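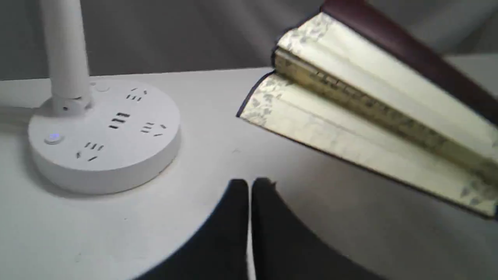
*Wrist camera view, lamp base at left, gripper fingers at bottom center.*

**Remcombe cell – maintenance and setup meeting**

Date: January 13, 2021
Place: Viltcombe, upstairs meeting room
Chair: Elaine Mendonça
Present: mechanical, controls, vision, one operator from each shift
Apologies: purchasing

## 1. Notes from last time

Accepted with one change. The spare wrist cable was listed as fitted in November. It was received in November and is still on the shelf.

The action on the cabinet filter is closed. The action on the arm cover stays open, no quote yet.

## 2. Gripper

Mechanical reported on the finger change. Both fingers came off and the new pair from Intarasuk went on with the same screws. Torque was set from the sheet in the cabinet door. The old fingers had worn at the inside edge near the tips, the left one more than the right. They have been bagged and labeled and are in the bottom drawer.

After the change the open and close positions were taught again. The stored closing value had been set for the worn pair and was too tight for thin items. The operators asked whether the old value could be kept as a second preset. Controls would prefer a single value, and the chair agreed. The old one will be deleted from the pendant and written in the log.

Grease on the slides is due at 747 hours. The counter was not reset after the finger change and should not be – the slides were not touched.

## 3. Wrist camera

The mount was refitted with the Bultton bracket. Vision asked for the fingertips to stay in the lower center of the view, with clear table ahead of them, and the present angle gives this. The bracket screws get a paint mark so that any shift can be seen.

Blur was discussed at some length. In the wrist view the item to the upper right of the fingers is soft along its edges, and the blue indicator on the lamp base shows as a slightly blurred dot of light. Vision wants a shorter exposure. Controls pointed out that the overhead lights would then have to come up, and they are already near the top of their range. Agreed to try the shorter exposure first with the lights left alone, and to compare on the same item at the same arm speed.

The lens is to be wiped at the start of each shift with the dry cloths only. The late shift had been using the wet wipes meant for the tabletop. New packs of both will be kept in separate boxes.

## 4. Cable and air line

The wrist cable rubs on the elbow cover when the arm reaches across to the far left. There is a shine on the jacket but no cut. Mechanical will move the clamp 14 mm back and add one more hook-and-loop strap. If the rubbing goes on after that, the spare cable gets fitted and the route is changed at the same time.

Air pressure has been steady. Nothing further.

## 5. Table and item layout

The tabletop was leveled and re-zeroed. Controls ran the touch-off at eight points and the readings are in the log under sheet 41. The right front corner was low and has been shimmed.

The check layout stays as it is: lamp left of center, open fan to the right and in front of it, fabric backdrop behind. The lamp cord runs off to the left. It must stay on that side, away from the arm's path, and the operators will tape it if it creeps. The gray smudges on the table surface should be wiped off before the next camera check.

One operator asked about the folds in the backdrop. Vision said they make no difference to the touch-off but would like the fabric pulled flatter when somebody has the steps out. 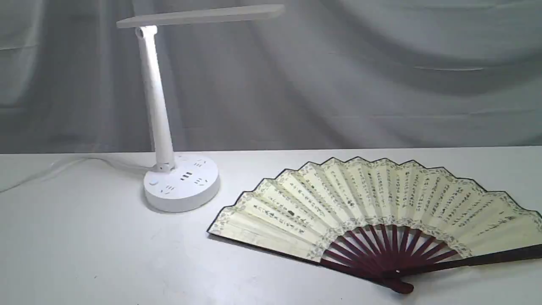

## 6. Actions

- Delete old closing value from the pendant, note it in the log – controls
- Paint marks on bracket screws – mechanical
- Short exposure trial, lights unchanged – vision
- Move elbow clamp, add strap, check the jacket again after one week – mechanical
- Separate boxes for cloths and wipes – early shift
- Wipe down table, pull backdrop flatter – late shift
- Chase the quote for the arm cover – Elaine Mendonça
- Reorder one pair of fingers from Intarasuk as a spare – purchasing

## 7. Any other business

The cabinet door key has gone missing twice. A second one will be cut and kept at the front desk.

Next meeting when the exposure trial is done. Vision to tell the chair.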